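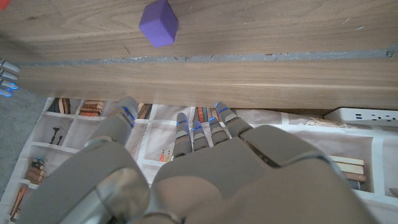 Werkstatt Ausstattung und Requisite, Arbeitsgruppe Regalaufbau

Werkstattbuch, Juli

Aufbau Jaltow, Stand nach dem Mittag. Eintrag für mich und für Salma Ashour, die morgen die Kanten übernimmt.

Stoffhintergrund mit Bücherregalmotiv hängt. Aufhängung oben mit Klemmen, unten nur Beschwerung in der Saumtasche. Nähen am Rahmen hat Iman Gaber abgelehnt, der Stoff soll abnehmbar bleiben. Länge 8 cm über Maß bestellt, der Überstand ist nach hinten umgeschlagen. Nicht abschneiden, wird für Haddad wieder gebraucht.

Holzflächen: zwei Bretter, das untere in mittlerem Braun, nussbaumartig, mit feiner waagerechter Maserung an der Front. Das obere ist etwas heller und hat eine längere, geschwungene Maserung. Farblich passen die beiden nicht ganz zusammen. Abdghani Radwan hält das für vertretbar, ich würde bei der nächsten Bestellung beide Teile aus einer Lieferung nehmen. Beizen vorerst nicht, erst Probe auf einem Reststück.

Fuge zwischen den Brettern: schmal, grau, rau, kleine weiße Ausbrüche. So kann sie nicht bleiben. Vorgehen: lose Teile mit dem Kunststoffspachtel abnehmen, absaugen, dann neu füllen. Kein Metallspachtel, die Kante des unteren Brettes ist empfindlich. Füllmasse von Clamier ist noch da, Dose steht im Schrank neben den Zwingen. Farbton vorher an der Rückseite prüfen.

Oberfläche oben: rechts einige schwache Scheuerstellen und helle Kratzer. Mit dem Fingernagel nicht zu spüren. Erst reinigen, dann Wachs, Schleifen nur nach Rücksprache. Arif Halim möchte die Spuren lassen, weil das Brett ohnehin benutzt aussehen darf. Offen.

Auflage: der kleine violette Würfel liegt auf dem oberen Brett, etwas links der Mitte. Position vorläufig. Zum Wachsen abräumen und auf Filz ablegen.

Maße für die Stückliste: Reststück für die Beizprobe 86 cm lang, 9 cm breit. Reicht für beide Farbtöne, wenn sparsam geteilt wird. Trennschnitt mit Anschlag, Bleistiftmarke ist angezeichnet.

Noch zu klären:
Zweite Lage Stoff hinter dem Regalmotiv, falls von hinten Licht durchkommt. Sherif Salem fragt bei Stesumus nach, ob es das Gewebe in dichterer Ausführung gibt.
Trockenzeit der Füllmasse. Etikett unleserlich, Datenblatt ausdrucken und an die Dose kleben.
Filz nachbestellen, 8 Bogen.

Schlüssel zum Schrank hängt wieder am Haken hinter der Tür.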